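Patholm market kitchen to publish its soup recipes after busy winter

The community kitchen at Patholm market hall will put its recipes into print for the first time in October, with a slim cookbook of soups, stews and bakes that have been served at its lunch counter.

The book, called Primum, holds the dishes regulars ask for most, including the split pea and ham soup, a beetroot and barley stew and the rye bread pudding that has been on the menu since the counter opened. Austra Mets, who runs the kitchen, wrote the recipes down over the winter from notes kept in a drawer by the stove.

"Most of them had no amounts," she said. "They said things like one big ladle, or the blue jug. I had to cook every one again with scales next to me, and some of them three times before they tasted the way they do at the counter."

The kitchen served 3,957 bowls of soup between the start of November and the end of February, its highest total for a winter. The split pea and ham made up 1,562 of them. The fish soup, which is only cooked when the Vetetdale van comes down with smoked haddock, came second with 655.

Recipes in the book are written for four people, with a second column of amounts for a pot that feeds twelve. Mets said the larger amounts were not simply the small ones multiplied, as a big pot loses less water and needs less salt than people expect. The barley stew in particular turns to porridge if the stock is tripled along with the grain.

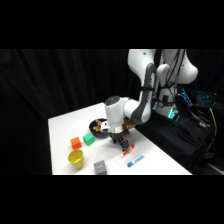 The book will also carry a short chapter on keeping and freezing, which came out of questions asked at the counter. It covers how long each soup lasts in the fridge, which ones split when they are thawed, and how to bring back a stew that has set solid. Mets asks readers to label every tub before it goes in the freezer, and says a plain marker, like the red one lying on the white table, will do the job as long as the lid is dry when it is written on. The label should give the name of the soup, the month and the number of portions. Potato soups are better eaten within the week, she writes, and anything with cream should have the cream left out until it is reheated.

Urmas Navickas, who bakes for the kitchen, has added six breads. Two are soda breads that can be made while the soup cooks. The others need an overnight rise, among them the caraway loaf sold on the counter and a potato bread that uses up cold mash. He has also given his method for croutons, made from the ends of the caraway loaf, tossed in dripping and baked on a low heat until they are dry all the way through.

There are no photographs of the finished dishes. The pages are printed on heavy uncoated paper with a wide margin for notes, and the spine is bound so the book lies flat on a worktop. An index at the back lists recipes by main ingredient, so that a reader with half a cabbage or a bag of carrots to use up can find something quickly.

The first print run is 3,000 copies. It has been paid for by Kivi, the wholesaler that supplies the kitchen with dried peas, beans and barley, and takings from sales will go towards a second stove. The present one has four rings, and on busy mornings the bread pudding custard has to wait until the soup is off.

Copies will be sold at the lunch counter and from the bread stall by the east door of the market hall. Shops in Vetetdale will stock it later in the autumn. The kitchen will cook a different soup from the book each day during the first week of sales, starting with the beetroot and barley stew, and will hand out the recipe for it on a card.

Soup is served at the counter from 11.30am until it runs out. Customers who bring their own tub can take a portion home at the same price as a bowl.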